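Gellunlow soft-object finger set for parallel grippers

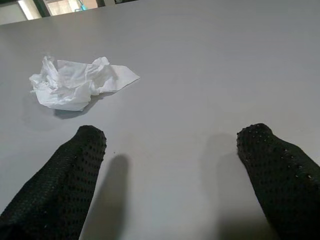 Fingers open, seen from the wrist camera, with a crumpled tissue as the test object.

The Gellunlow set is a pair of replacement fingers for two-finger parallel grippers. Each finger has a rounded, blunt tip and a black textured covering with a dense pattern of small dots. The set is meant for light, creased or floppy items that hard flat fingers tend to push along the table or crush.

Sold by Praltport as a pair. Price: 2,979 including mounting plates, excluding VAT and delivery.

What is in the box
2 fingers, covered
2 mounting plates
1 spare pair of coverings
Screws and hex key
Printed fitting sheet

How it compares
We stock three finger sets that fit the same plates. The Sinaga set has flat, bare metal faces and is the best choice for boxes, blocks and anything with parallel sides. It picks up very little that is thinner than a pencil. The Flerkura set is narrower and reaches into trays, but the tips mark soft plastic if the closing force is set high. The Gellunlow set is slower to close on a small part than either of them and holds paper, cloth and film better than both.

In our own bench trial each set was given 128 picks on crumpled tissue, with the same arm and the same controller settings. The Sinaga fingers dropped the most. The Gellunlow fingers dropped the fewest, and most of those drops came when only a loose flap had been gripped.

Camera view
With a wrist camera fitted, keep both fingertips in view when the gripper is open. It makes it easier to line up on an item that is lying off to one side. The dark covering shows up well against a pale table. Under overhead lighting the fingers throw soft shadows on the work surface, so check your detection threshold before the first run.

Fitting and care
Remove the old fingers, fit the plates, then run the gripper's homing routine. Wipe the coverings with a damp cloth and let them dry before use. Do not use solvents. Replace both coverings together.

Delivery and returns
Usually sent within 3 working days. Unused sets can be returned in the original box. Coverings that have been fitted cannot be returned.

Page updated 10/30/23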